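Notes, week 6: reading a death notice as a source

Be suspicious of the phrase "passed peacefully." Families pay by the line, and the Vinness paper charged extra past 315 words, so hard facts got dropped first. Take Hubert Zieliński of Flositz. His notice gives him 217 mourners and no cause of death.

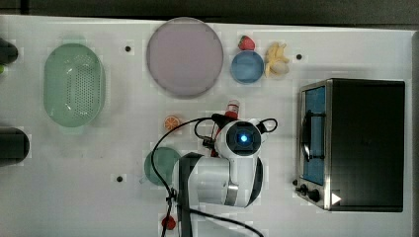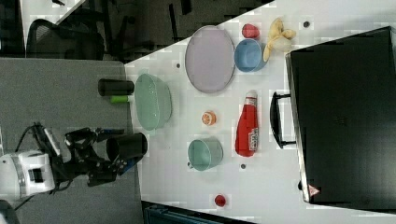
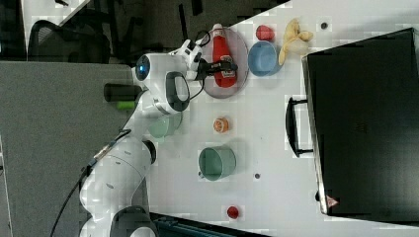
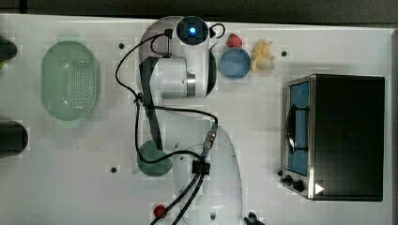 Paronport College, Department of Local History

Check the age against a parish book. For next time, find one claim you can't back up.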